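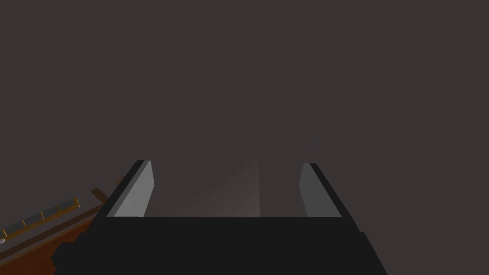

Figure 3a. Gripper view in the Paltholm cell, fingers open, nothing between them.

3.2 Keeping the cell in order

The simulated cell needs no oil, but it does need looking after. Each reset reloads the room, the two arms and the loose items from one Disura scene file. Over the summer we logged 3683 resets. The finger joints gave us little trouble; the camera mounts ate most of June.

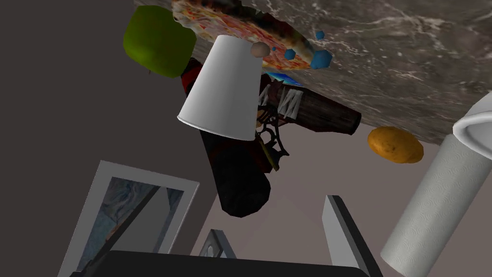 Figure 3b. Gripper view with the pizza, paper cup and potato near the marble slab.

Mount angles are stored per arm, in two files that disagree about which way is up. We now check both against the body view before a run is accepted. The check takes 24 seconds and has hurt several feelings.
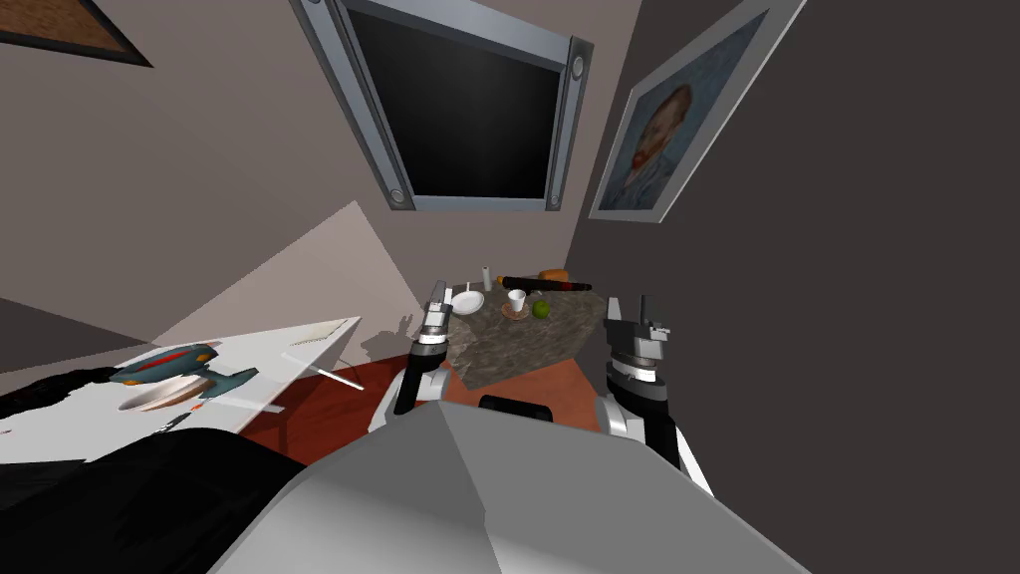 Figure 3c. Body view, both grippers raised on either side of the counter.

Loose items get a separate pass. Anything whose resting height is off by more than 5 mm is sent back to the Ostau list, where it waits for somebody with patience. 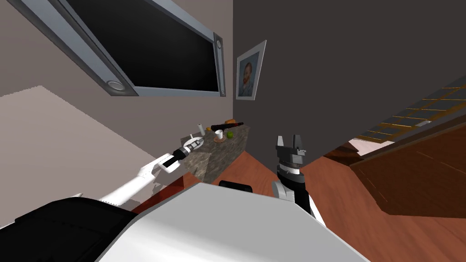 Runs that pass are replayed once with the arms locked, and the joint readings are compared with the stored pose. Of the resets above, 1708 were replayed this way before we wrote a script to do it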